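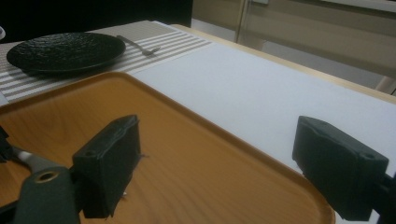

Kamran Jafarzadeh told me not to get my hopes up. The robot, he wrote back when I said I was going, would spend most of the afternoon thinking about a fork, and if I wanted to see something move fast I should stand by the coffee urn when the fresh pot came out.

I went anyway. The open day at Tastholm happens every November, when the weather in Rostport has given up and people will drive quite a distance to stand in a heated building. I got there a little after 2, which turned out to be a mistake, as the arm had just gone down for what the sign called a "short recalibration." I have had short recalibrations like that myself, usually after lunch.

So I started at the wrong end, with the part where a person does the work. You hold a gripper in your hand, two green fingers on the front, and you set and clear a table with it. A tray, a plate, a fork, a placemat. You do it over and over, and what you did gets saved up so that later a machine can have a go at doing it your way. I asked the young man running the table how many times he'd put that tray down. He said they had 1022 good runs so far. I asked how many bad ones. He said they'd been aiming for 1000 and it was nice to be over, and then he straightened the placemat.

They let visitors try it. I have been setting tables since I was tall enough to see over one, and I can report that none of it carries over. Squeeze too soon and the fork skates off. Squeeze too late and you've pinched the tablecloth, or would have if there had been one. A girl ahead of me in line, maybe eight, picked up the fork on her first try and looked around for something harder. I needed five goes. The young man said five was fine, in the voice my dentist uses.

The tray is the real villain. It looks friendly enough, with that rim all the way around, but you have to get one finger over the edge and one under it or wherever you can, and then lift the thing without tipping it. I asked why they didn't pick a tray with handles. He said people's houses don't always have trays with handles. I had to give him that one. Mine has no tray at all.

By three the arm was awake again and we all shuffled over. They call it Arnaud. There was a short talk from a woman from Ekurberg, the company that built the arm, who explained that it had learned everything it was about to do from the runs at the other table. Then she stepped back behind the tape and it began.

It went for the fork. It stopped above the fork. It stayed there long enough for a man near me to finish a cookie and go get another one. Then it came down, very gently, picked up the fork and laid it next to the plate, pointing the wrong way. We clapped! I clapped too, and I meant it. I have watched grown relatives do worse at Thanksgiving with no recalibration at all.

It got the plate on the second try. The tray it nudged nearly to the edge of the table before somebody reached for the red button, and that was the end of the three o'clock show. The woman from Ekurberg said the tray was "an area of active work." I looked over at the young man at the other table, who was already putting his tray back where it started.

I told Kamran all this when I got home. He wanted to know about the coffee. The coffee was bad, and the urn was faster.

Next open day is next November, same building, free parking behind the loading dock if you get there before the school groups do. Bring a sweater for the hallway.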